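Di 22. Oktober, Werkstattbuch Pulow

Begutachtung Handgreifer-Set, zweiter Tag. Gestern nur Papierkram und Akkus, heute endlich Textil.

Zur Erinnerung, worum es geht: Follwood bietet uns das Paket "Kan" an. Zwei Handgreifer mit Kamera, Ladeschale, Koffer, Software für Sichtung und Export, dazu auf Wunsch Schulung vor Ort. Listenpreis 3902 Euro, bei Bestellung vor Dezember 3845. Finde den Nachlass lächerlich, aber gut. Ersatzpads einzeln, Wartungsvertrag 445 im Jahr, da ist der Versand noch nicht drin. Frage vom Chef ist nur: kaufen, mieten oder lassen.

Vormittag:
Koffer ausgepackt, alles da laut Liste. Ladeschale wackelt in der Steckdosenleiste, Netzteil zu breit, belegt zwei Plätze. Kopplung beim ersten Versuch nicht, beim zweiten ja. Rechter Greifer meldet sich in der Software als linker, in den Einstellungen umgedreht, nach Neustart wieder vertauscht. Ticket an Follwood geschrieben. Bis jetzt keine Antwort.

Uhrzeit der beiden Geräte läuft auseinander, muss vor jeder Sitzung von Hand abgeglichen werden. Steht im Handbuch auf der vorletzten Seite, hätte man weiter vorne gebrauchen können.

Testaufgabe Falten. Sweatshirt flach hinlegen, Ärmel rein, Saum hoch, Ablegen. Ablauf wie im Prüfplan Fenside, Blatt 2, Abweichung nur bei der Unterlage: rote Decke mit Aufdruck statt Tischplatte.

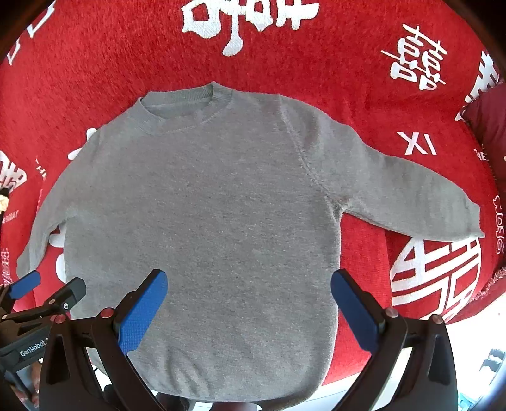 Griffkraft muss man erst mal ins Gefühl kriegen. Mein erster Durchgang viel zu fest zugedrückt, nach einer Viertelstunde Daumenballen lahm. Danach besser. Die Federung im Hebel ist ok, Druckpunkt könnte früher kommen. Bei dünnem Stoff rutscht die obere Lage gern von der unteren weg, man hat dann nur eine Lage im Griff und merkt es erst beim Heben. Beim Jersey letzte Woche mit dem alten Gerät dasselbe, also nicht unbedingt Kan anlasten.

Gewicht: nach einer Stunde spürt man es im Handgelenk, links mehr als rechts (bin Rechtshänder). Handschlaufe fehlt. Im Angebot als Zubehör aufgeführt, ohne Preis!! Nachfragen.

Mittag: Speicher. 900 Aufnahmen passen laut Datenblatt auf die mitgelieferte Karte, bei unserer Auflösung glaube ich das nicht. Erst mal auf niedriger Stufe gelassen und den Füllstand notiert, Hochrechnung mach ich morgen. Export läuft, aber jeder Clip einzeln zu bestätigen, das geht so nicht. Entweder es gibt einen Stapelmodus und ich find ihn nicht, oder wir müssen das selber skripten. Wer im Team die Schnittstelle schon mal angefasst hat bitte melden.

Dateinamen: nur laufende Nummer, keine Aufgabe, kein Bediener. Für uns unbrauchbar. Umbenennen beim Import, Skript vom Frühjahr müsste mit kleinen Änderungen gehn.

Nachmittag:

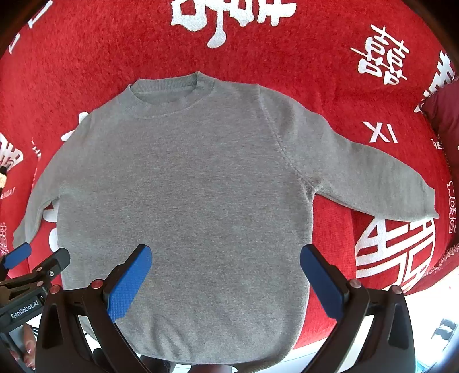 Bildwinkel ist für mich der stärkste Punkt am Kan, deckt mehr ab als unser altes Gerät. Preis dafür ist die Verzerrung, zum Rand hin biegt sich alles. Der Rumpf vom Sweatshirt sieht bauchig aus, der Bund unten läuft als Bogen und ist teils abgeschnitten, und die kleine Schrift am rechten Deckenrand verschwimmt. Der rechte Ärmel liegt fast waagrecht draussen und ist bis zum Bündchen drauf, das reicht mir für den Ansatzpunkt. Ob die Entzerrung in der Software was taugt: noch nicht probiert. Kalibrierdatei soll pro Gerät beiliegen, hab nur eine gefunden. Auch ins Ticket.

Pads: der blaue Belag mit dem feinen Raster ist einfach zu reinigen, Fusseln gehen mit Klebeband runter. Nach jeder Runde machen, sonst setzt sich das Raster zu. Verschleiß kann ich nach einem Tag nicht beurteilen. Schrauben an den Fingern nach der Sitzung nachgeprüft, alle fest. Passender Schlüssel liegt nicht bei, unserer aus der oberen Schublade tut es.

Beidhändig arbeiten geht, aber das Ablegen vom einen Greifer kostet Zeit, Form rollt gern zur Seite. Halter drucken? Im Zubehör hab ich nichts gesehn. Skizze liegt im Ordner, Maße fehlen noch.

Miete statt Kauf: Follwood vermietet monatsweise, Preis nur auf Anfrage, Angebot angefordert. Wenn die Miete auf einen späteren Kauf angerechnet wird, wär das mein Favorit, ein Vierteljahr testen und dann entscheiden. Wartungsvertrag würd ich so nicht unterschreiben, Reaktionszeit steht nirgends.

Offen:
- Antwort Ticket (Seitentausch, zweite Kalibrierdatei)
- Preis Handschlaufe
- Stapelexport
- Füllstand Karte hochrechnen
- Handtücher und die steife Jacke, Blatt 3 und 4
- Netzteil: Verlängerung aus Fenside mitbringen

Geräte sind im Koffer, Akkus in der Schale. Rechter Greifer hat das gelbe Klebeband am Kabel, bitte dranlassen.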